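About Us

Hi, I'm Hayley Penrose, and I run Tuven. We write the working rules for places that want robots around people and would like everybody to go home with the same fingers they came in with. That's the short version! The longer one starts in January, in a rented room above a bakery, when I was still at Fothergill and had just read a safety manual of 1000 pages that didn't say who was allowed to press the stop button.

So I wrote my own. It fit on 2 sheets. Fothergill used it, then a small packaging shop called Gakex asked for a copy, and before long I had quit my job (sorry, Mom) and was doing this full time.

Our house rules have grown a little. There are 31 of them now, and we test every one on our own benches before we hand it to anybody. A few favorites:

Anyone can stop the work, for any reason, and doesn't have to explain first.

Check the gripper fingers before each session. Scuffs are fine, cracks are not, and a loose screw means you put it down.

Keep hair, sleeves and lanyards away from the fingers.

Write down what changed, even if it was only the height of the table.

New people watch 5 sessions before they run one. Yes, even the ones with fancy degrees.

We like plain words. If a rule needs a lawyer to read it, we rewrite it, usually over lunch and usually with some shouting (the friendly kind). We also drop rules. Our old one about color-coded gloves was a mess and I don't miss it a bit.

Most of what we do happens at tables like the one below, with a gripper at the front, the desk and monitors behind, and somebody standing close by. 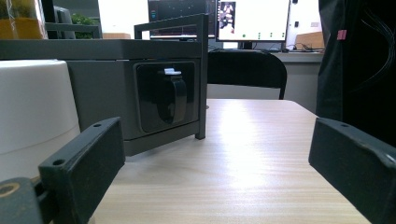 Hundident wrote to us that the stop rule was the one their crew picked up fastest, and that they'd like the logging rule to be shorter, with room for a quick sketch. Fair enough! I'm working on it, and the new log sheet will go out with the next set of rules.

If you want a copy, just write and ask. I answer the mail myself, mostly before 9 in the morning.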